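Last updated in August. Questions that aren't covered below can go to Unnur Bundgaard or Kolbrún Ásgeirsdóttir at the Clunuvcombe lab.

# Gralten: frequently asked questions

## What is Gralten?

Gralten is a method for training two robot arms to work on the same object without a fixed script for which arm does what. One policy controls both arms. At every step it also outputs a role for each arm: hold, act, or stay clear. We train on demonstrations recorded by people, and the role labels are filled in afterward from the gripper and joint data.

The code is split into a training package and a controller called Plitden. You need both to run anything on hardware.

## What was wrong with assigning the roles by hand?

It works well if the object always shows up in the same spot and facing the same way. Our earlier system, Damgaard, told the left arm to hold and the right arm to act. When the object was turned so that its front faced the left arm, the right arm reached across and the two got in each other's way. We added rules for those cases and the rules started to conflict.

## How many demonstrations did you use?

The released set has 3658 demonstrations across 5 tasks. Opening a hinged container is the largest task and handing over a small object is the smallest. Demonstrations where the operator gave up are kept in a separate folder and weren't used for training.

## What does the workspace look like?

Both arms are mounted on one aluminum rail along the near edge of the table, and the work surface is enclosed by printed walls. The fixed camera covers the whole table and gives the policy its main view. For the container task, we put a small tin box near the center, where both grippers can get to it.

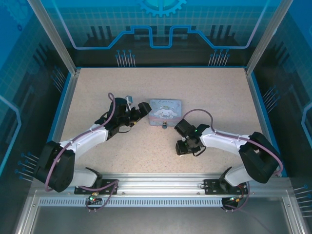 ## Does the pattern on the walls matter?

Less than we expected, but it does matter. A policy trained only with the circuit-print walls lost some accuracy when we swapped in plain gray ones. Training with random color changes on the background pixels brought most of that back. If you build your own enclosure, you don't need to copy our print. Just keep whatever you choose the same between recording and testing, or turn on the `background_jitter` option.

## Why a tin box?

Tins are light, so they slide if only one arm touches them. That makes the task hard to finish by luck. They are also cheap to replace when one gets dented. We use several sizes, and the policy is tested on 2 boxes it never saw in training.

## What counts as a success?

For the container task, the lid has to be open and the box has to be upright on the table when the time limit runs out. A box that opened and then tipped over is scored as a failure. Arms touching each other doesn't fail the trial by itself, but contact is logged and reported in its own column.

## Did the learned roles beat the fixed ones?

On the container task, yes. The difference was largest when the box was rotated a quarter turn or more. With the box facing straight toward the rail, the two methods were close enough that we don't claim a difference.

On handover, the learned roles were slightly worse. The policy sometimes switched roles in the middle of the exchange and let go early. Plitden now has a setting, `min_role_time`, that keeps an arm in its role for a short while before it can switch. It helps, though handover is still our weakest task.

## Can I run it with different arms?

Probably, if both arms accept joint position commands and report their positions back. You will need to write a small driver file and record your own demonstrations. We haven't gotten good results from using our weights directly on other hardware.

## How many training runs are behind each number?

Each result is the average of 3 runs with different random seeds. The per-seed results are in the `results` folder.

## My arms shake when they are both close to the object. What should I check?

Start with the camera delay. Plitden prints it at startup, and a warning there usually explains the shaking. Then check that both arms are calibrated to the same table origin. If the problem only shows up while one arm is holding, lower `hold_stiffness`.

## Where do I report a bug?

Open an issue in the repository and attach the Plitden log. We go through new issues every Wednesday.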